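December, break room refit, entry 6

Refrigerator is in its place against the wall next to the white desk. Leveled on the front feet first, then the rear. The Bednarek level reads true left to right and a hair high at the back, left that way so the doors swing shut. Supply voltage checked at the outlet before plugging in. Asset tag 2252 goes on the inside of the top door, not on the stainless, as the old tag adhesive marked the finish on the last unit.

Floor is the wood-patterned tile from Brovico, batch 931. Szymon Sikora went over the joints along the refrigerator wall with a straightedge and found one lip of more than a millimeter. Ground it down and re-grouted. Same grout as before, mixed slightly stiffer.

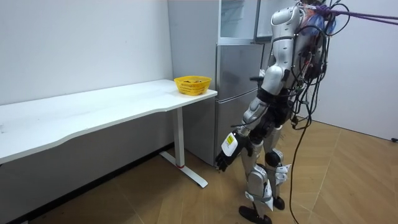 ## Open items

- Middle door: check the gasket with a paper strip at all four corners. Pull should feel the same at each.
- Desk: confirm clearance to the refrigerator side panel against the Trotine sheet. Move the desk if short - the refrigerator stays.
- Temperature log: logger 2173 on the center shelf overnight, door closed. Read at 7:30 before anyone loads food.
- Wall behind the desk: second coat of white, low sheen. Fastamia can is in the paint cabinet, stir well, it settles.
- Order spare leveling feet. Szymon has the thread size.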